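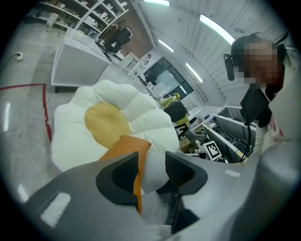

Reorganizing the office this week. Thread, mostly so I remember where I put things.

1/ The fried egg cushion stays. I was going to donate it in May and changed my mind. The yolk is mustard yellow and it goes with nothing we own.

2/ Boxes and bottles are on the white shelving now. Tall bottles go at the back. If you finish one, put it in recycling and don't put it back on the shelf.

3/ Orange fabric is from the Obura order. I paid for 7 yards and that is too much orange. Plan is to hem it and use it as a throw.

4/ The cushion cover is spot clean only. I use a damp cloth and dish soap, then leave it flat overnight. It goes lumpy if you hang it.

5/ Keeping the mesh chair. Looked at a new one from Bovier and it was 105 dollars before shipping to Milorstead. No thanks.

6/ The red tape on the floor stays down until the desks are settled. Please don't peel it.

7/ Still to do: label the boxes, tie up the cable by the wall outlet, find the lid for the Pinach bin. I will post again when the lid turns up.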